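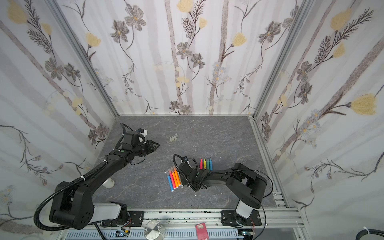 Put the Caps Back On

Markers are sold as a cheap supply, and most families treat them that way. A set goes home in July, the caps drift off to one side of the table, and by Thanksgiving half the colors are scratchy and pale. Then another set gets bought.

I think this is a bad habit, and an easy one to fix. Sort markers by group, reds and oranges in one, the rest in another. Keep the caps with them – a pile of loose caps on the table should be dealt with before anybody leaves it. It takes 2 minutes.

Our paper in Mitville ran a letter last month saying children should be left alone to make a mess. I agree about the mess. Paper everywhere is fine. But a marker left open all night is no use to the next kid, and the schools in Plonbridge ask parents to replace them out of pocket.

Some people say to buy the better brand. I have bought Koller and I have bought the store kind, and both dry out the same way with the cap off.

November 25, 2022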